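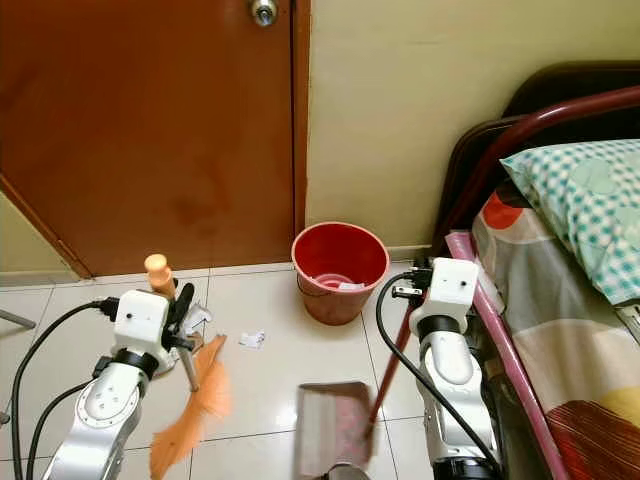 4. Sweeping up small litter by the door

The Gadwood feather duster is sold for shelves and picture rails. The packaging also claims it will "gather light debris from hard floors". We have our doubts, and the steps below assume you share them. For paper scraps on smooth tile it will do. For crumbs, grit or anything sticky, use a proper brush.

4.1 Shut the door. A draught from the hall will undo your work faster than you can do it.

4.2 Stand the bucket on the tiles close to the wall, clear of the door's swing. Any bucket will serve. A red plastic one shows up well against pale tiles, and you are less likely to kick it.

4.3 Hold the duster by the wooden handle, near the rod. Gripping the knob at the end looks elegant but gives you very little control over the feathers.

4.4 Start at the skirting and draw the scraps out towards the middle of the floor. Use short, slow strokes. Long ones send the paper up into the air and you will be chasing it.

4.5 Pick up crumpled pieces by hand and drop them in the bucket.

Note: Earlier printings of this guide told the reader to tip the bucket on its side and flick the paper in. We tried this in the Osby flat and gave it up. A flared rim sits up off the floor and the scraps go underneath.

4.6 Check the grout lines. Small bits lodge there and feathers pass straight over them.

4.7 Shake the duster out of doors, feathers down. Do not bang it on the bucket.

CAUTION: Glossy tile is slippery when damp. Do not wet the feathers to "help them grip", whatever the leaflet suggests. The dye may also run – the orange is the worst for this – and it will mark light grout.

CAUTION: Do not use the duster on peeling or flaking paint. It catches.

4.8 Hang the duster up by its handle. Stood on its feathers it will be bent for good within a month.

Spare heads are listed under part 1437. The longer rod, part 3041, is also offered, though we found it whippy and can't see who it is for.

Comments (3)

gokside_tenant
Did 4.4 as written and still ended up with half of it under the door. Dustpan next time.

Paterson Lets
We put these in 2 of our flats. Fine on shelves. On floors I remain to be convinced. Is part 1437 the orange head or the grey?

tilefan1719
The leaflet in mine says to damp the feathers first. Wish I'd read the caution before doing the kitchen.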